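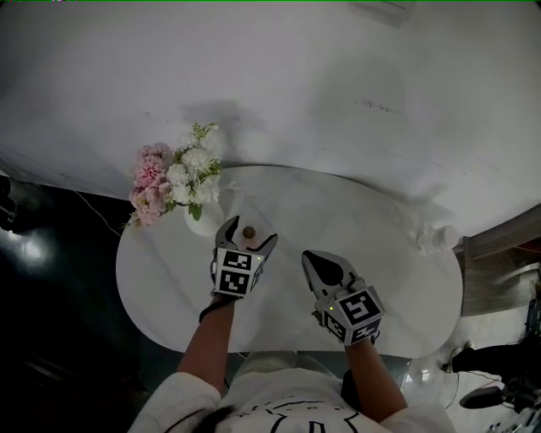

Left gripper open at the brown piece, right gripper closed. Oval table, ground floor.

Makano student project, Kaltencombe
September 2024, Tuesday session

Set up on the oval table again. Plan for the day was pick and place with the small round brown piece, left hand first, then handing over to the right. Rasmus Ķēniņš kept the log and I swapped with him on the recordings after the break.

Started late. The left gripper would not pair with the laptop until I had restarted both, and then it came up as the right one. Fixed by clearing the saved list and adding them in order, left first. This is the same fault we had in May and I had forgotten the fix. It is now written on the inside of the case lid.

Finger travel check before recording:
Left: opens and closes fully, reads the same both ways.
Right: closes fully, stops 2 mm short of open. Backed off the end screw a quarter turn and it reads right. Check again next time before touching anything else.

Recorded 158 takes in total. Rasmus went through them on the laptop at the end and threw out the ones where the piece was dropped or where a wrist camera had lost tracking. He has the list of what was kept. The longest take ran to 3605 frames, which was me forgetting to press stop while we talked about lunch. It is still in the folder and should be cut or deleted before anyone computes average lengths.

Tracking. We lost position on the left gripper in six takes, all of them in the first batch. The plain white wall gives the cameras very little to hold on to. When the wrist turns so that the camera sees mostly wall and tabletop, the estimate starts to slide, and a few seconds later it jumps back. With the vase of flowers at the end of the table it held better. The flowers are artificial so they don't change from one session to the next. Leave them there. If somebody needs the table, note where the vase stood and put it back on the same spot.

I want to test this properly and not go by feel. Same motion, same speed, vase on and vase off, ten takes of each. Rasmus thinks the light matters more than the flowers. Could be both. We should change one of them at a time.
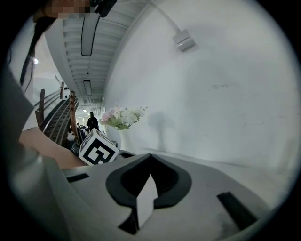 The other thing is sleeves. With a long sleeve near the lens a good part of the view is cloth, out of focus, and moving with the arm. The tracker doesn't know it should ignore that. Pushing the sleeve up helps some, but it slides down again after a few takes. Hair is the same problem when you lean over the table to see what the fingers are doing. I'd like a line in the session sheet for both: sleeves up above the elbow, long hair tied back. Skivik, the team we swap data with, already does this, and their takes are cleaner than ours.

People at the far end of the hall did not seem to matter. I looked at takes where someone was walking and takes where nobody was, and could not find a difference in drift. Faces get blurred before anything is shared, so we don't need to clear the hall. We do need to ask people not to stand right at the table.

Grip notes, for whoever writes up the method section:

Coming straight down on the round piece works. Coming in from the side pushes it and you end up chasing it over the table. I did that a lot in the first batch and it will show in the data. Rasmus comes down more slowly and closes later. His takes are longer and he drops less. For the handover, the receiving hand should wait low with the fingers shut and open only when the other hand has lifted. Starting open made me bump the two together twice.

We have not decided if the side approaches stay in the training set. My vote is to keep the ones that end in a good grip. Lukoševičius, as our supervisor, gets the last word on that.

Batteries: both grippers lasted the session. The right one was lower at the end, I did not write down by how much.

Still to do
- Cut the long take.
- Vase on / vase off test, fixed light.
- Add sleeves and hair to the session sheet.
- Recheck right gripper opening, mark the screw with paint once it stays put.
- Second object. Something with flat sides so it can't roll.
- Copy everything to the second drive. Rasmus has the cable.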